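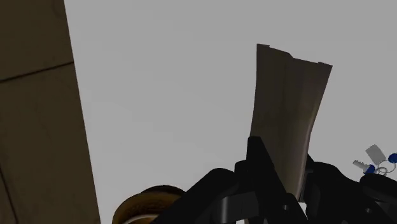

Brown panel, gray background

Trail Talk > Access and Maintenance > Hemside bypass: hikers only?

rootchatter
So I rode out to Hemside this morning before work and there's a new post at the bottom of the bypass with a little walker symbol on it and a bike with a line through it. No notice on the board in the parking lot, nothing on the trail association page. I've been riding that bypass since I had a bike with rim brakes. Does anybody know if this is official or did somebody just put a sign in?

66_and_sunny
Official. It was on the agenda for the October land trust meeting, way down near the bottom under "signage." I only know because my neighbor goes to all of those. The bypass is foot only from now until spring and then they look at it again.

rootchatter
Well that stinks. The whole point of the bypass is that you skip the rock stairs! If I have to send beginners down the stairs I'm just not going to bring beginners.

Gimby_Loop_Larry
I'm going to be the unpopular one and say I'm fine with it. I hike there with my kids more than I ride now, and the top half of that bypass is blind corner after blind corner with rhododendron right up to the tread. I've had two close calls this year, and one of them I was the guy on the bike. It's narrow and it was never built for two-way traffic.

slowclimber552
Then cut the rhododendron back? That's a Saturday morning with loppers. We did the same thing over on the Ritchie side and the sight lines are great now.

Gimby_Loop_Larry
You can't cut on the land trust parcel without a permit, and they've turned it down before. Ritchie is county land, whole different deal.

slowclimber552
OK, fair, I forgot where the line was. Still think they could have asked us first.

mudflap_mama
They did kind of ask. There was a survey link on the kiosk at Brakthorpe all summer, the one with the curly laminated sheet. I filled it out on my phone while I was waiting on my husband to fix a flat (tubeless, he said, you'll never get a flat, he said). It had a question about splitting the bypass by use. I put "no opinion" and now I feel a little guilty lol

rootchatter
A survey at Brakthorpe about a trail at Hemside. That's a 20 minute drive. I never even park at Brakthorpe.

mudflap_mama
Same land trust though. I agree it should've been at both.

pedalstrike_1301
My issue is the "until spring, then look at it again" part. I've lived here long enough to remember when the creek trail was closed "for the season" and that's a mowed pipeline cut now. If we want it back somebody from this group has to be in the room. I'd rather show up and be polite than gripe on here for six months and then gripe some more when it's permanent.

66_and_sunny
Agree with 1301. And they're not hostile to bikes, they let us bench the whole Gimby connector. I think it's just that walkers show up to those meetings and we don't.

crankyonpurpose
Counterpoint, just ride it. I went through there last night at 6 and saw one deer. Who are we hurting.

Gimby_Loop_Larry
Please don't. Somebody takes a picture of a bike next to that sign and that's the end of the connector too.

pedalstrike_1301
What Larry said.

crankyonpurpose
You guys are no fun. Fine. But I'm not walking the stairs in cleats either, I'll go around by the fire road and complain the whole way.

slowclimber552
The fire road isn't that bad if you take it counterclockwise! You get the long grind over with while your legs are fresh and then it's all the good stuff back down to the lot. I did it last week and kinda liked it. Would not do it after rain, the low spot by the gate holds water for days.

rootchatter
How's the fire road for somebody on their third or fourth ride? I told my sister-in-law I'd take her out and I had the bypass in mind.

slowclimber552
She'd hate the climb but nothing on it is scary. Bring snacks. Or start her at Ritchie on the lower loop, it's pretty flat and there's a bathroom.

mudflap_mama
Ritchie lower loop for sure. That's where I learned. Watch for the one bridge with the lip on it, it'll stop a front wheel if you're going slow.

rootchatter
Ok Ritchie it is. And put me down for the meeting, I'll go. Anybody know if you have to sign up ahead of time to talk?

66_and_sunny
I'll ask my neighbor. I think you just write your name on a sheet when you walk in, but I want to make sure before I send you over there.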